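Cambios en el préstamo de la biblioteca de Solís

A partir del 22 de marzo, los socios podrán llevarse hasta nueve libros a la vez y tenerlos en casa 30 días. Hasta ahora el límite era de cinco libros y tres semanas. Las películas y las revistas siguen como estaban, con una semana de plazo y sin renovación.

Las renovaciones se hacen en el mostrador o por teléfono, siempre que otro lector no haya reservado el título. Cada libro se puede renovar tres veces. Quien tenga préstamos vencidos deberá devolverlos antes de sacar otros – la multa en metálico desaparece.

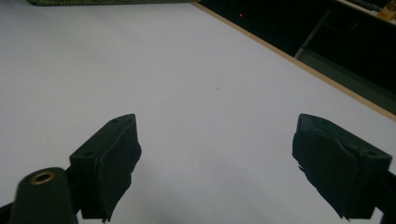 La sala de lectura amplía también su horario y cerrará a las ocho de lunes a jueves. Los viernes se mantiene el cierre a las dos.

Han entrado unos 35 títulos nuevos, casi todos de narrativa e historia local. Entre ellos está el estudio de Eustaquio Manríquez sobre los molinos de Nerkulell, que varios socios habían pedido y del que tenemos un solo ejemplar. Para ese libro hay lista de espera.

El club de lectura retoma en mayo sus reuniones con los relatos de Jonas Moser. Las inscripciones se recogen en el mostrador hasta completar el grupo.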